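Keep the Tools on the Table

My father kept his hand tools on a pegboard with the outline of each one painted behind it. It looked very good. When I cleared out his garage in Sarside, most of the outlines were empty. The tools were in drawers, in coat pockets, under the sink and in the trunk of the car. The pegboard had been nice to look at for thirty years and had not brought a single chisel home.

I run the bench room at a repair evening in Drollerley, and I have come to think that the best place to keep small hand tools is on the table where you use them, next to a shallow tray. I don't mean forever, and I don't mean power tools. I mean the few things with handles that you pick up again and again in the course of a job.

The usual advice says to return each tool to its place the moment you set it down. I followed that for most of a winter. Repairing one kitchen chair, I walked to the wall and back so many times that I began doing without. I used a screwdriver as a scraper because it was the one in my hand. I chipped the screwdriver and I gouged the chair. That is what a strict rule does to a tired person at eight in the evening.

Kjell Lunde, who shares the room with me, disagrees. He grew up in his uncle's boatyard, where a tool left out overnight was a tool that rusted or walked off. He has a point about the overnight part. I put everything away at the end of the session too, and I count that as part of the work. What we argue over is the two hours in between.

A tray settles most of it. It should be low enough to see over and wide enough that nothing has to be stacked. A strong color helps. Screws, caps and other loose pieces go in the tray, and the tools stay beside it on the bare wood, where the hand can find them. A deep box is worse than no box. Things go to the bottom of it and stay there, and you end up tipping it out on the table anyway.
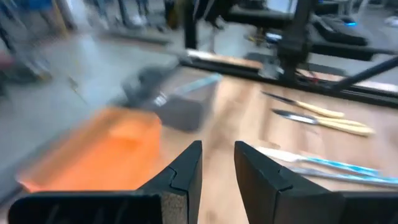 Should the tools go in the tray as well?

I would leave them out of it. A blade lying among screws gets nicked, and a long handle sticks over the rim and tips the tray when a sleeve catches it.

The other objection I hear is about safety. Bushra Jafri teaches the younger group and won't allow more than one blade out per child, and I would not change that. With beginners the trip to the wall is useful, as it gives them a moment to think about what they need. Adults who have been doing this a while don't get the same benefit from it. For them I ask that blades lie flat, and that no handle hangs past the edge of the table.

I also think we spend too much on storage. A catalog came in February with a wall cabinet in it for 310 dollars, and a larger one with soft-closing drawers for 700. We could have bought the smaller one. We bought sharpening stones and a second lamp. The work got better right away, mostly on account of the lamp. I have seen rooms with beautiful cabinets full of dull chisels, and I would take a plain table and a sharp edge over any of them.

Tove Toft, who sweeps up with me most evenings, made the one change to my system that I have kept. She wipes each handle with a dry cloth before it goes in the drawer. It is a short job if the tools are already together on the table. On the evenings when we tried Kjell's way, half of them went back dusty, one at a time, with glue on the grips, and we found out the next time somebody picked one up.

Kjell and I still divide the room. His end has hooks and mine has the tray. People sit where they like, and the end with the hooks is usually the quieter one. He takes this as proof that his side is calmer. I think it has more to do with the radiator, which is at my end.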